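Help us write the house rules for robot handling

Do you pack, sort or stack for a living? We would love to hear from you! Dravari is putting together a plain-language guide to good practice for robots that handle parts at a workbench, and we want it shaped by people who know bench work from the inside.

You'll read a short draft each month, starting in November, and join a Friday call at 4 p.m. to go over it. The first chapters cover grip limits, safe reach, when a person may step in, and how to log a dropped part (a topic we could talk about all day). Mark up anything that sounds wrong or too fussy. Blunt notes are welcome!

You need to be 18 or older, with at least a year of hands-on work in a warehouse, plant or repair shop. No coding, no degree. Past readers have included a forklift driver and a retired toolmaker, and both changed our minds on plenty.

We pay $149 per chapter. To apply, send a few lines about your work to Adanech Tsegaye, Room 337, Dravari. 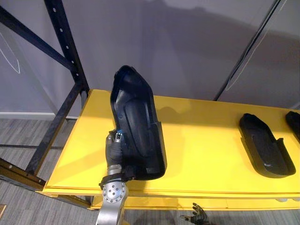
Tray handling at the yellow bench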